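Tiempo de lectura: 4 min

Pinza Takow de dos dedos + licencia del simulador Jara: ¿vale lo que cuesta?

Escribo esto rápido porque el lunes hay que pasar el presupuesto y varios me pidieron la opinión por correo. Compramos el paquete en enero, lo llevamos usando desde entonces en el taller (picking de cajas chicas, bolsas, poco más). No me pagan por esto. Lo facturó Saltik, precio normal de lista.

Lo que viene: la pinza, el cable, la brida, un soporte que no usamos nunca y un año de Jara para un puesto. Un puesto!! Si son dos programando, dos licencias. Eso en la cotización aparece en letra chica y a nosotros se nos pasó. Elba Painemal lo vio cuando ya estaba firmada la orden.

La pinza. Bien. Dedos oscuros, anchos, agarre parejo. Abre 100 mm, para nuestras cajas sobra. Con bolsas blandas cuesta, hay que bajar la fuerza y aun así se escapa alguna. Las almohadillas se gastan antes de lo que dice el manual, ponerlas como consumible en el presupuesto desde el primer año. Nosotros las pusimos en "varios" y después hubo que andar explicando.

El simulador es lo que de verdad justifica la compra, y también lo que más rabia da. Probar un agarre antes de mover nada en el taller ahorra horas. Cargas la celda, pones cajas y postes, miras desde la muñeca y ves al tiro si los dedos pasan o no pasan. Para decidir el ancho de los pasillos entre estantes nos sirvió mas que cualquier plano.

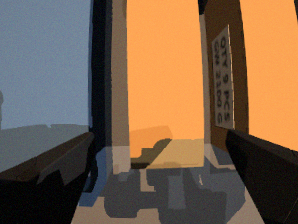 Los gráficos son pobres, colores planos, todo medio de juguete. Me da igual para planificar accesos. Para entrenar visión ya es otra cosa, ahí no me fiaría. Las etiquetas se alcanzan a leer si están derechas y cerca, de costado depende. Los objetos amontonados se vuelven una masa de polígonos y el cálculo de contacto se pone lento. En el notebook de la oficina, imposible. Terminamos comprando otra tarjeta gráfica y eso tampoco estaba en el presupuesto.

Números, para el que esté armando la planilla (en dólares, sin impuestos):
- renovación de Jara, por puesto y por año: 724
- juego de almohadillas: 67
- visita de puesta en marcha: 500, y es por visita, ojo

La puesta en marcha la pagamos dos veces. La primera el técnico vino sin la brida correcta. Reclamé, me contestaron que la orden decía otra cosa. Puede ser. Revisen la orden.

Comparado con Tovitar: lo probó Mackenzie Després en la otra planta y dice que la pinza de ellos es más rápida, pero el software se compra aparte y no importa los modelos de celda sin convertirlos a mano. Si ya tienen simulador propio, miren Tovitar. Si parten de cero yo volvería a Takow, con dos puestos desde el inicio y pidiendo la segunda licencia con descuento ANTES de firmar.

Soporte: contestan en un día o dos, por correo, en inglés. El teléfono no lo atienden. El manual en español está incompleto, le falta el capítulo de calibracion entero.

Lo bueno: agarre firme, simulador útil desde la primera semana, montaje simple.
Lo malo: licencia por puesto, consumibles, gráficos, el tema de la brida.

Nota: 7 de 10. Con la segunda licencia incluida le pondría 8.

Si alguien necesita la planilla de costos me escribe y se la mando, está sin ordenar.

Publicado el 27 de julio de 2019

Entradas relacionadas
Cómo leer una cotización de Saltik sin perderse
Almohadillas para pinza: originales o genéricas
Cuánto espacio dejar entre estantes
Tovitar, primeras impresiones
Tarjetas gráficas para simular: qué compramos nosotros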